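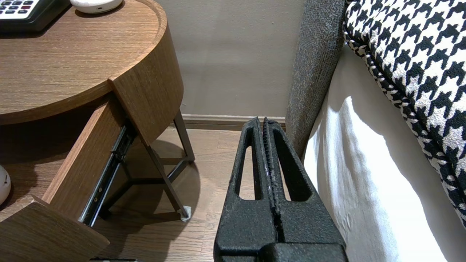
It was February when I finally admitted that the drawer of the round bedside table had become a place where things went to be forgotten. I'd put off sorting it for so long that it no longer shut without a bit of a shove and a wiggle, and one evening, looking for a plaster, I pulled it out and decided that was that. The plaster could wait, it was only a paper cut.

I should say that I'm very fond of this table. It came with the house, more or less - Barbara Tomaszewski, who had the place before us, asked if we wanted it because it wouldn't suit her new flat, and I said yes before she'd got to the end of the sentence. I like that it's round, for one thing. Our old bedside tables were square and I caught my hip on the corner of mine most nights on the way to the bathroom. I like the grain on the top too, all those fine straight lines, and the little raised rim round the edge, which has saved many a pen from rolling off in the dark (and one pair of reading glasses, twice).

The curved drawer is the clever bit, and also the awkward bit. Because the front is rounded, everything you put in it has to be persuaded. Books won't go in flush, boxes leave funny gaps, and into the gaps go hair grips and batteries and foreign coins. I found a whole packet of throat sweets that had welded themselves together. I found the instructions for a radio we gave away. I found a 734-piece jigsaw leaflet, though not the jigsaw, and I've no memory of ever owning it.

I tipped the whole lot out on the bed, which I recommend, as it means you can't go to sleep until you've finished. Then I gave the inside a wipe with a damp cloth and a dry one after it, and went along the metal runner with an old soft toothbrush. Fluff gets into those slides like you wouldn't believe. I don't put oil on mine any more, as I did once and it simply collected more fluff and left a mark on a nightdress. A brush and a dry cloth will do.

Dong-hyun Sun from my Thursday-that-was book group (we've moved it so often I've lost track) lent me a couple of shallow trays from Lovholm that he'd bought for his desk and never used. One of them fits if you turn it slightly on the skew. That now holds tissues, hand cream, lip balm and the torch, and the paperback I'm reading lies behind it. Everything else has gone elsewhere, mostly to the kitchen, where I suppose I shall have to face it in the spring.

The top I've left as it was, with the phone at the back. Yes, we still have a proper desk telephone by the bed! My mother rings on it at seven in the morning and I like having buttons I can find without my glasses.

One last job was the feet. The thin metal legs look very smart but they're unkind to a floor, so do check your felt pads while you're down there. I pressed each of ours with my thumb to see that it was stuck fast, and then had to be helped up again. After that I put the drawer back in, made a cup of tea, and went off to find a plaster in the bathroom cabinet.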